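Looking after vinyl records at home
By Ilze Liepiņa

A record that is stored and cleaned properly will outlast its owner. Most of the damage I see on secondhand singles comes from heat, dust and bad stacking.

Storing

Keep records upright. Stacked flat, the bottom ones warp and the sleeves show ring wear. My shelves hold 12-inch albums with a divider after every 16, so nothing leans.

Keep them away from radiators and sunny windows. An attic is the worst place in the house by April.

Swap old paper inner sleeves for poly-lined ones. I use Wevex, but any with a smooth lining will do.

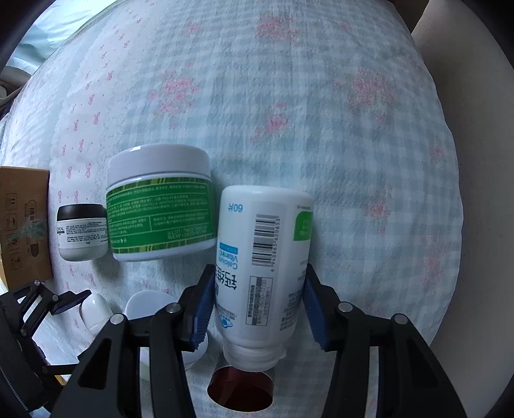

Cleaning

1. Brush the record before every play with a carbon fiber brush. Hold it still on the grooves for two turns, then sweep outward.

2. For fingerprints, use distilled water with one drop of dish soap per pint. Wipe along the grooves – never across them – and keep the label dry.

3. Rinse with plain distilled water and stand the record in a rack until it is fully dry. A dish rack works if the slots are coated.

Skip window cleaner and kitchen spray. Both leave a film that the needle picks up.

The needle

Brush it from back to front only. If the sound is still fuzzy after cleaning, check the tracking force with a small gauge before buying a new stylus. 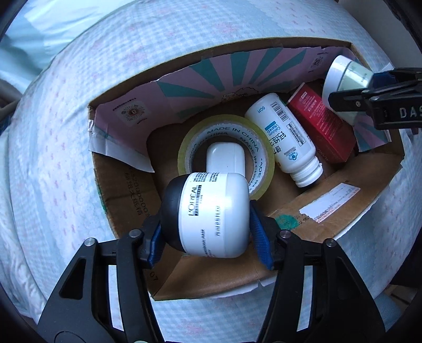

White L'Oréal jar with a black lid, over an open cardboard box.

Moving house

Pack records upright in small boxes and fill the gaps with towels. Write RECORDS on two sides and carry them in the car if there is room.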